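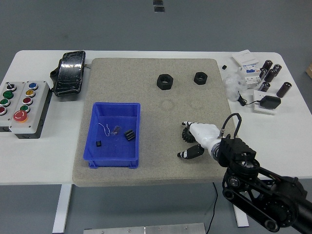

Sowah wrote under the previous post that teleoperation is a waste of an operator, and that anyone with a compliant arm should take it by the wrist and walk it through the job. The comment is fair for arms with a parallel gripper. I spent most of May doing it that way on the old cell and the data was usable. With a five-fingered hand it stops working, and the rest of this post is about why.

Guiding by the wrist gives you a good wrist trajectory. It gives you nothing for the fingers. You can hold the forearm with one hand and push the thumb with the other, but then your own arms are in every camera view, the torque readings include your push, and the finger motion is recorded in a jerky order that no policy should copy. I tried scripting the fingers afterward on top of a guided arm path. The closing point was wrong often enough that I threw the set away.

So the arm and hand are now both driven remotely. The operator wears a glove, the wrist pose comes from a tracker on the back of it, and the finger angles are mapped joint by joint with a fixed scale for the thumb. The mapping software is Drorkinov, with my own filter after it. Commands go out at 60 Hz. Lag matters more than accuracy. An operator corrects a constant offset without thinking, but if the delay varies, the fingers hunt above the part and the hunting ends up in the demonstration.

The task is small-parts sorting with gears, hex nuts and a blue bin. Gears are a good test because the teeth catch. A flat approach with two fingertips tends to tip the part up on one edge. Bringing the thumb down first as a fixed stop, then closing the index finger toward it, is much more repeatable. I did not design that. It showed up in the recordings after the operators had done the task for a while, and I then wrote it into the instructions.

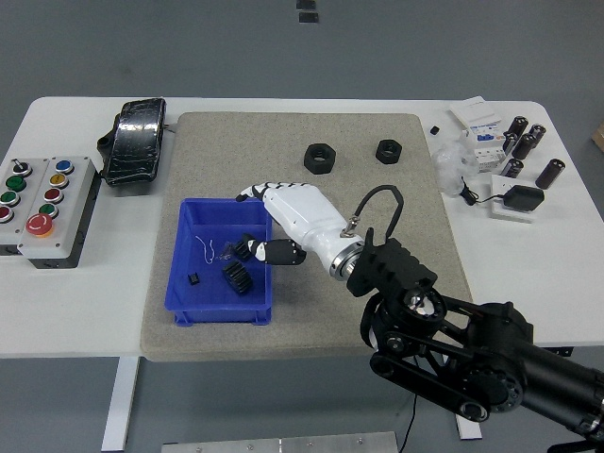 The bin wall is the other source of trouble. The thumb has to go down past the rim while the palm stays above it, and the glove gives no feedback when a knuckle touches plastic. I raised the minimum palm height in software and slowed the last part of the descent. Both changes made the episodes longer and cut the number of aborted ones.

The current set has 382 episodes after filtering. An episode is dropped if the tracker loses the glove, if the part is regrasped more than 3 times, or if the clocks drift apart. Failed grasps followed by a clean recovery are kept. The target is 2000, which I now think is more than this one task needs. I would sooner move the parts to different positions on the mat than record the same reach again.

Akel asked for the filter settings. I will put them up with the Deltura log converter when the timestamps are fixed. The version I have writes the hand and arm streams with separate start times, and merging them by hand is tedious.

Last updated: February 13, 2020

Search this blog
Go

Recent posts
Glove calibration drift over a long session
Wrist guiding with a parallel gripper: notes from May
Dropped frames and what to do with the episode
Belt tension and repeatability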